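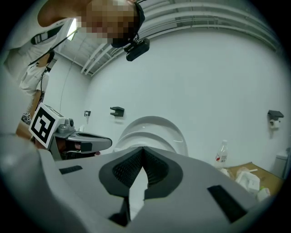
Yasmine Slaoui wrote to us to ask if a company must take the people together with the Vema kit, or if it is possible to hire the grippers alone. Both are possible. Most customers begin with our people, and after the first hire they use their own.

Vema hand-held grippers, bathroom set. The marker cube sits on top of the gripper with the small camera behind it, and the second camera is worn on the head.

Gallery: Vema kit, bathroom recordings

Welcome to the gallery of Fellmont. We hire out the Vema kit and we also make recordings with it, for companies that teach robots to do housework. A person takes one gripper in each hand and does the task, the cameras record it, and the customer receives the files. No robot is needed in the room during this work. The robot comes later, at the customer's own place, and it learns from what the hands did.

On this page is our bathroom set. The kitchen set and the laundry set have their own pages. Under the pictures I have written some notes about the kit and the hire, and I have tried to answer the letters we received since December. Please excuse that the answers are not in a good order.

What the hire includes

One Vema kit is for one person. It has a left gripper and a right gripper, the marker cubes, the head strap with camera, the cables, and a hard case for transport. The jaw inserts can be changed. We send the V-shaped ones with textured padding as standard, and straight fingers on request. For the bathroom the V shape is good with round things, such as the handle of a brush or the neck of a bottle, and less good with a flat thing that lies on the floor. If your tasks have many flat things, please tell us before we pack the case.

The normal hire is 14 days. A short hire of seven days exists too, but I do not recommend it for a first time. People need to learn the grip, the first days are slow, and then the kit must already go back to us. Transport days are not counted in the hire.

Spare pads are in the small bag in the lid of the case. Please do not glue them. They press in with the thumb.

Our own rooms

If you do not have a room, you can use ours in Montes. We have more than one toilet in the bathroom room, so several people can work in the same hour and the customer gets different models and different angles in one visit. Isauro Gallegos prepares the room and can change the objects between two recordings if you send him a list. He likes to have the list the evening before. A drawing is welcome too.

You can also send your own parts. Seats, lids, valves, bottles, brushes, holders for paper, all this we can put in the room, and we return it with the kit invoice. We do not accept open bottles of cleaning product in the mail.

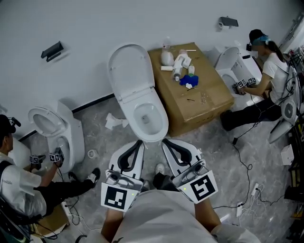 Crisóforo Palacios would like to know how many recordings one person can make in a day, and he says his own team became tired in the wrist long before lunch with another kit. With Vema the answer depends very much on the task. For short tasks, like lifting a lid or putting a paper roll in the holder, a person who has practice makes around 300 in a day with good pauses. For long tasks, such as brushing the bowl, it is much less. About the wrist: hold the gripper close to the body between the recordings and let the elbow rest. We put this also on the card inside the case.

Three people at work, each at a toilet with the lid up. Small green lights beside the markers on the pair in front, parts on the cardboard at the wall, power strip on the floor to the right.

More notes

The cables. Deirdre Phelan has asked for a version without cables, and other customers ask the same. At this moment we hire only the version with cable. It is more work to keep the floor in order, I agree, and I advise to put the power strip on the side where nobody must walk, and to agree before the start who moves first when two persons want to pass. A longer cable can be added to the order without cost.

The markers. Keep them clean and do not write on them. When you hold the gripper, take care that the other arm does not cover the cube for a long time. A short moment is no problem for the software. If a marker has a scratch, send us a photo and we will tell you if it must be changed.

The head strap. It has to be tight, but please not so tight that it hurts. Persons with long hair can tie it at the back first and put the strap after. Look at your hands when you work, as you would do at home. New people often look at the wall or at a colleague and then the recording has no hands in it.

Faces. In the files that we deliver, all faces are covered with blocks. This is included in the price and you do not have to ask for it.

Files. We deliver by download or on a disk. Customers who use the Jikon format should write it in the order form, in the field "Other". The conversion takes one more working day.

Cancellation. Without cost until 14 days before the start. After this we keep the transport cost only, if the case has already left us.

Training. Zyanya Ledesma gives the first lesson by video call, in English or Spanish, and it is in the price of every hire. Have the case open on the table before the call, with the cables not yet connected. She goes through the connection with you step by step, and the lesson goes much faster when everything is in reach.

Orders and questions: please use the form on the contact page and write "bathroom set" in the subject line. We answer in the morning, usually before 11.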